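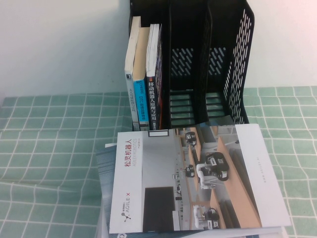 Damp in a ground-floor flat is mostly a matter of where the air can't go. I kept a hygrometer in the back room of the place in Plellen from May onwards, and the reading sat at 70 per cent on most mornings, whatever the weather did. The outside wall was the coldest surface, and anything pushed flat against it grew a grey bloom on the side I never looked at. Paper suffers first. An upright file organizer like the black plastic one, with its back near the wall, wants a finger's width behind it – more if the wall faces north.

The extractor fan I fitted moves nearly 200 cubic metres an hour on its higher setting, which is too noisy to sleep through. On the lower setting, with the door left open 2 cm at night, the reading came down by 7 points over the summer. Dagný Hviid in Hunville got a similar drop from trickle vents alone, but her walls are solid brick and mine are not. I have yet to test the fan with the heating on.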